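In praise of the small basket

When I ran the counter at a tea room in Travach, we served sandwiches on plates. The plates were heavy, they chipped, and by mid-afternoon we had usually run out of clean ones. In March we bought a set of round wicker baskets, nearly 500 of them across the two shops, and I have been arguing in favour of baskets ever since.

My case is simple. A wrapped sandwich doesn't need a plate. It needs something with a rim, so that it can be carried across a room and put down without sliding off.

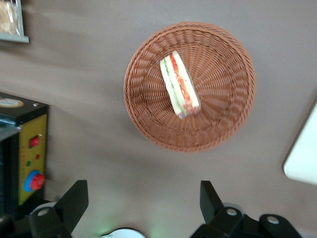
A wrapped sandwich wedge in a round woven basket.

People who disagree with me, and Sioned Landeg at the Serkatham shop is one of them, say that wicker is hard to clean. She's right about that. Crumbs get into the weave and a damp cloth won't shift them. We used a stiff dry brush at closing time and it took 4 minutes a stack. Washing up the plates took a good deal longer, and used hot water we were paying for.

Her other point is that customers think a basket looks cheap. I never found that. I had two complaints about baskets, and one was from a man who wanted somewhere to put his soup.

Where I do give ground is on cake. A slice with a soft filling marks the wicker, and a fork is awkward against a woven base. If the cake is going out unwrapped I would put a round of paper under it, or use a tray.
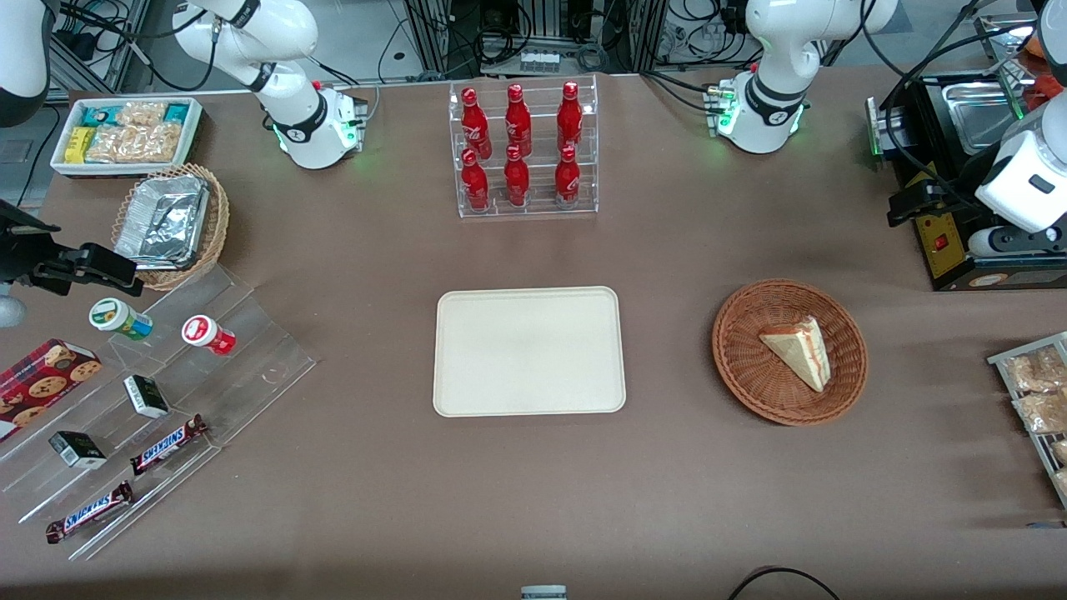

Ffion Pritchard

Trays are the other half of the argument. A plain cream one with rounded corners and a low rim will take a drink and a basket side by side, and it wipes down in seconds. I'd keep one in the middle of the table while setting up and build the order on it.

Bottles should be kept off the tray until last. A clear tiered rack is worth the money here, with the back row raised so the labels show. Packets of biscuits can go in a tray of their own, off to one side.

I would still keep a few plates under the counter for anyone who asks.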